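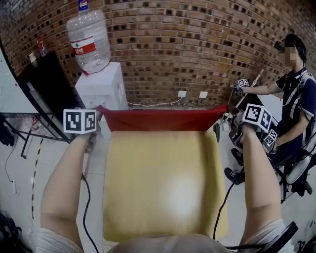

Barbara Kalinowski would like the seating pads dealt with before the brickwork, and put that in writing to Makar Masonry in February: tenants sit on them every day, and a mortar joint can wait a month.

Home | Projects | Newsroom | Contact

Makar Masonry has begun repointing at Clarnow Hall. The contract covers 295 square metres of internal face brick and is programmed for 7 weeks. 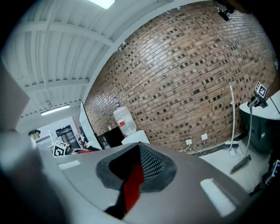 Mortar will be a lime-based mix, batched off site by Zinchenko and colour-matched to the existing joints. Raking depth is set at 20 mm. The reddish-brown brick varies in tone from unit to unit, so replacement bricks will be drawn from mixed pallets. Fittings near the top of the wall, including the small black camera, remain in place during the work.

Dust extraction will run from 7 am. Noise is limited by the permit to 5 hours a day.
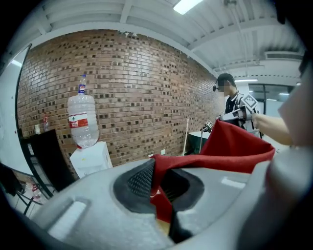

Mixed brown, tan and dark brick under the white ceiling at Clarnow Hall.

Seating pads are excluded from the masonry scope and will be tendered separately.

Shares 5 | Comments 1

Related
Fanon kiln returns to service
Zinchenko lime mortar: revised data sheet
Makar adds 400 pallet spaces at its yard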